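Visit to the Clurkmont open day, July

We got to the Clurkmont building at Ornness just before ten in the morning. The car park was already half full, so we left the car by the bus shelter and walked up. Entry was free, but you had to sign in at the front desk and take a paper badge. The badge doubled as a voucher for a hot drink.

The open day is run jointly by Clurkmont and Verosmont, the office supply firm that has the ground floor. Verosmont sells desk goods to schools and small offices: trays, mats, pen cups, drawer dividers and so on. Their catalogue lists 800 lines, and a good part of it was laid out in the first hall on long shelves. You could pick things up and try them. I spent a while with the drawer dividers, as the ones I have at home slide about. The felt-backed sort held still when I pulled the drawer hard. They are sold in packs of 18, which is more than I need.

Prices were on small cards and most were fair. The ring binders seemed dear to me. There was a box of seconds by the door with scratched letter trays going cheap, and it was nearly empty by the time we came back past it.

The second hall was upstairs, and the lift was out of use, so anyone with a pushchair had to wait for the goods lift at the back. It was quieter up there. The theme was the everyday desk: what you keep on it, what you put away and where the pens go. The tables were white and plainly set, and I liked that better than the crowded shelves downstairs. The one I stayed at longest had a soft mat on it with a fine raised pattern, a black mesh pencil cup and one blue marker lying on the mat.
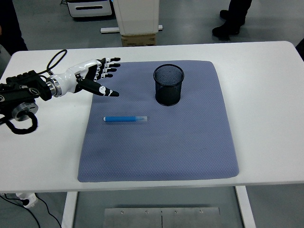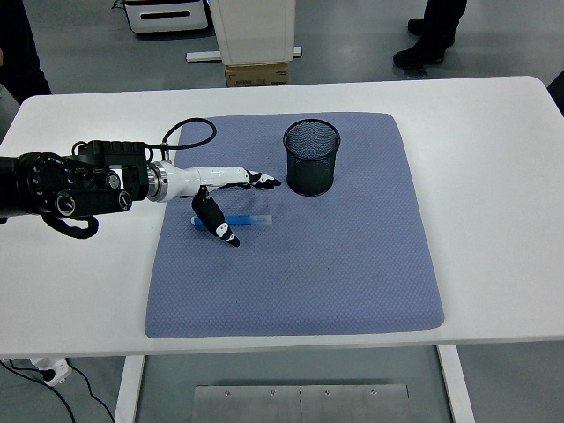 Ngui, reading a draft of this, wrote back that a mesh cup is fine for pencils but a poor choice for markers: they ought to be kept lying flat, or the ink drains to one end and the tip dries. A shallow tray costs less and takes up no more room, in Ngui's view, and the cup can go to the rulers and scissors.

I have used a mesh cup for years and had more trouble with dust than with ink. It gathers at the bottom and needs tapping out over the bin. The answer at the Verosmont counter, when I asked about this, was to cut a circle of card and drop it in, then change it when it gets dirty. I have done that since and it works well enough.

On mats, the advice was to go for one a good bit smaller than the table, so there is bare surface left for a mug or a phone. The patterned ones are meant to stop pens rolling. They had a sloping board downstairs where you could test this with a round pencil, and the pencil stayed put on the patterned mat and rolled straight off the smooth one.

Lunch was soup and a roll in the canteen. The queue was long at noon and short half an hour later. There is outdoor seating at the back, but the benches were in full sun.

The talk on storage for small offices began at 3 in the side room. It was due to last forty minutes and ran over. Most of it dealt with shelving and labels. The room holds 300 and was less than half full, so there was no need to book, whatever the leaflet says.

I came away with one mat, a packet of labels and the catalogue. Buses back to the station leave from the stop opposite the main gate, and the last one is at twenty past five.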